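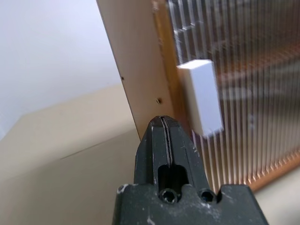 Light tan panel with two small holes in its face, clear ribbed plastic panel behind it.

Joining wood panels to clear ribbed plastic

Workshop notes, page 4. Applies to cabinet sides, cold frame ends, shelf backs and screens where a rigid wood or fiberboard part carries a sheet of ribbed plastic.

Identify the sheet first
Clear ribbed sheet is sold in polycarbonate, acrylic and PVC. Polycarbonate flexes before it breaks and tolerates drilling. Acrylic chips at the hole edge. Old PVC goes brittle and should be drilled only when the room is warm. If the label is gone, bend an offcut. Acrylic snaps with a clean edge.

Rib direction
Run the ribs vertically wherever water or dust can collect. On indoor furniture the direction is a matter of looks, but the sheet is stiffer along the ribs than across them, so span the longer unsupported distance that way.

Holes in the wood
Mark from one reference edge and use the same edge on every panel in the set. Pilot holes in fiberboard should match the root diameter of the screw. Undersized pilots swell the face and the joint will not close flat. Set a depth stop. Tape over the mark reduces tearout on thin veneer.

Threaded inserts
Use inserts where the panel will come off more than once or twice in its life. Drill to the size printed on the insert packet and test in scrap of the same board. Drive the insert square with a bolt and two locked nuts if no driver is at hand. Stop just below the surface. In fiberboard, a drop of epoxy on the outside threads is worthwhile; keep it out of the bore. Do not place an insert within 19 mm of a panel edge.

Holes in the plastic
Drill oversize to allow movement. On a sheet 2,000 mm long, a round hole 4 mm larger than the screw shank is suitable at the far end, with a washer wide enough to cover it. Back the sheet with scrap, run the drill slowly and ease off before breakthrough. Leave the protective film on until all holes are finished.

Fixing
Start at the center and work outward. Tighten until the washer stops turning under finger pressure, then go no further. Ribs that flatten under the washer indicate too much torque. Foam tape between wood and sheet stops rattle.

Cleaning
Lukewarm water, dish soap, soft cloth, strokes along the ribs. No ammonia, acetone or scouring pads. A soft paintbrush gets dust out of the grooves at the joint.

Reader's note
Gemechu Wako of Grurville writes that he stores leftover ribbed sheet upright against a full backing board, after a stack left on two battens in March took a permanent sag. He also replaces any wood screw that has been removed 7 times with an insert. The second figure seems generous for fiberboard. Replace sooner.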